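Bench notes: getting a two-arm setup to move steamed buns

These tips come from a shared workshop build: two light arms, a two-fingered gripper on each, one table, one electric steamer. The task is to lift the lid, take the buns out one at a time and put them on a plate. Most of the trouble was in the table layout and the fingers. Very little of it was in the code.

Fix the table first

Pick one position for the steamer and keep it. Trace the base onto masking tape and set the pot back on the outline after every cleaning. A shift of 8 mm is enough to put a finger on the rim instead of beside the bun. Line the side handles up with the long edge of the table so the pot always goes back at the same angle.

Put the plate on the side of the arm that does the picking. If the arms have to cross over the pot, slow both of them down or redo the layout. Ours is lid side left, plate side right.

Use a plate larger than you think you need. A wide one forgives a poor release. A glossy glaze throws highlights back at an overhead camera, so lower the lamp or move it behind the operator before touching the exposure settings.

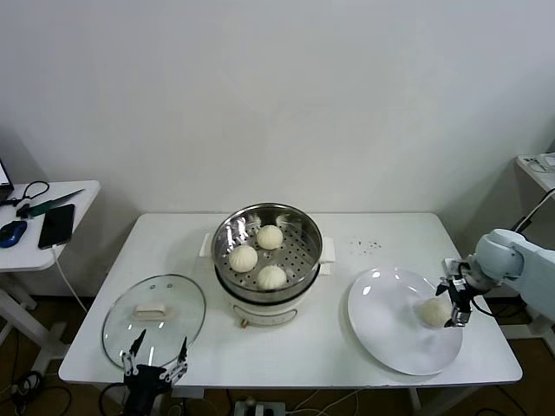
Siddiqui

Lid handling

Lay a glass lid flat, handle up. Leaning it on the pot saves space but it slides. A block-shaped handle is easier for two fingers than a ball knob: close on the long faces and lift straight up for the first 19 mm before moving sideways. Keep vent holes turned away from the wrist when there is steam.

Teach the lid move with the pot cold and the basket empty. Add buns only when the lid goes down in the same place ten times running.

Gripping soft food

Stock Gremero fingertips are too hard for dough. Cover them with food-grade silicone sleeve, two layers, trimmed flush at the tip. Replace the sleeve when it goes tacky.

Approach from above with the fingers open wider than the bun, descend, then close slowly. Grip low on the sides. The pleats at the top tear first and should not carry weight.

Limit closing force in the controller, not by guessing at a final width. Buns from one batch vary more than the fingers can tolerate. On the Tronent driver board the current limit is under the joint menu; start at 200 mA and raise it in small steps until a bun stays put during a full swing to the plate.

Space the buns in the basket. Three in a triangle leaves room for a finger on each side. Four is possible but the last one in tends to stick to its neighbor.

Release

Lower until the bun touches the plate, open halfway, wait 2 seconds, then open fully and retract upward. Opening all at once can drag the bun along with whichever finger is stickier.

Cables and cleanup

Run arm cables down the back of the table and leave a service loop at each joint. Power strips on the floor are fine for dry testing. Raise them before running with water in the pot.

Wipe the tabletop between runs. Crumbs and specks show up as false objects in the Wetia detector, particularly dark ones on a white surface. If wiping doesn't clear them, raise the minimum blob size.

Unplug the steamer before reaching in by hand, and keep the stop button on the operator's side.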